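Yard sim tips, bench notes page 3

Quick ones from this week. Mostly perception and planner stuff for the two-arm setup in the backyard world. Add your own at the bottom, keep them short.

Stepping stones. Don't feed the raw texture to the segmenter and hope. The dark speckled slabs and the plain pale ones come out as two classes unless you merge the labels first. Merge, then fit planes. Saves an hour of staring.

Arm self-filter goes on BEFORE the ground fit. Otherwise the grippers turn into little hills and the planner walks round them forever.
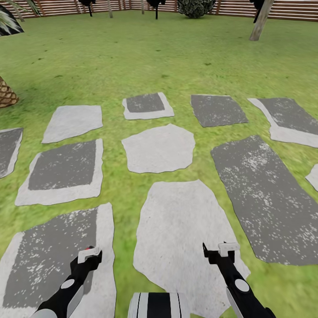
Cap the planner at 500 samples per query while you're tuning. Raise it later. If it fails at 500 the goal pose is usually bad, so check the frame names before touching anything else. Wrist and camera frames got swapped in the Delero config in April and it cost us a Tuesday.

Close-up grasps - drop the depth clip to 40 mm or you lose teh near side of round things. Color threshold is fine for a first pass on lime green, but do it in HSV. Grass is green too. Kanyarat Hemmin's script has decent starting values, hue window narrow, saturation floor high.

Log finger width every tick. Cheap, and you will want it.
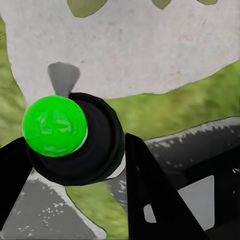 Green ball against the black cylinder, one finger either side.

Patio goals. Inflate the obstacles by chair leg, not by chair box. Boxes eat all the free space. Thin white legs on pale concrete are easy to miss so run the edge pass at full res there, half res everywhere else.

Replan at 3 Hz, no faster. Almost 290 ms per query on the old Prostora box, do the math.

Save the seed with the log. Same file. Always 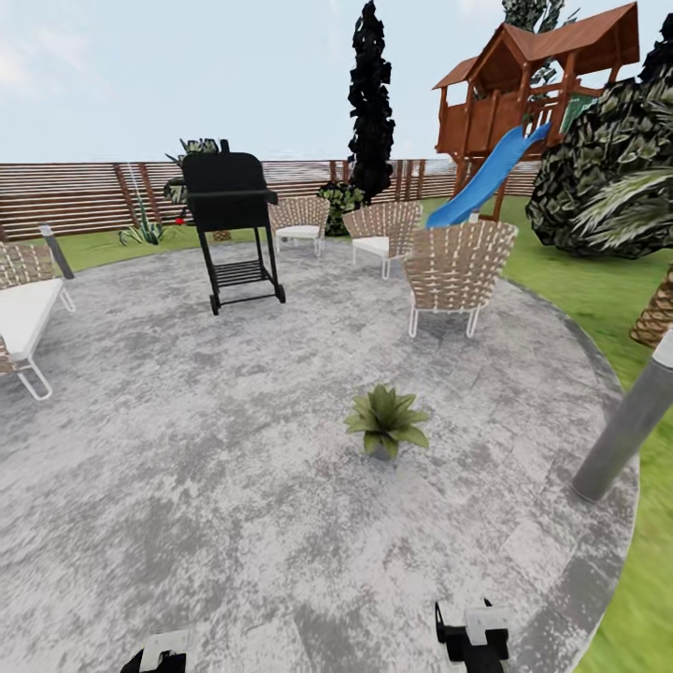
Patio with the potted plant out in the open, grill and chairs behind.

Next page: gripper force limits and the Brundero plugin, once it builds.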